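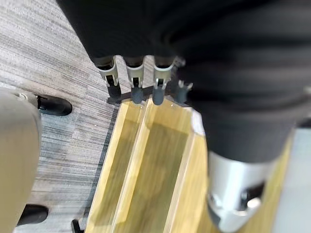
Wrist view, trough and clips, sleeve on.

7/21/22. Open day, Nevport lab

Visitors in two lots, the Clammont people before lunch and the Kurian people after. Leire did the talking, I did the e-stop. Sreekumar had the slides, which he had cut down from 469 to something a human might survive.

The plan was to show the arm taking clips off the strip and laying them in the wider channel of the trough. Ran it six times with an audience. Four good, one clip dropped on the carpet, one run where the arm went to the start position and stayed there, thinking. Leire called this "a cautious planner". It was me, I had left the speed override at zero. Confessed to Bindu at tea, so it's on record now.

The sleeve got more questions than the arm did. Is it for dust, is it for safety, is it washable. (Don't know. Somebody find out.) It also hangs low enough to fill the top of the wrist view, so half of what went up on the big screen was black cloth, very much out of focus. A man from Clammont studied it for a good while and asked if that was the neural network.

Kam-wah wants the sleeve pinned back 3 cm before we do this again. Ravindran wants it off altogether. They can argue about it without me.

Other things:

- Fliren gripper got through the day with no faults. It has never done this when we were alone with it.
- Glare off the metal by the wrist is bad under the ceiling lights. Matt tape?
- Trough wants fixing down properly. I had it lined up by eye in April and have been trusting my eye ever since.
- Kurian asked whether it could do the job faster than a person. Leire said "not today". They wrote that down.

Biscuits all gone by three. Sreekumar to send round the slides, Bindu has the visitor list. Override is back at 60 per cent, please leave it there.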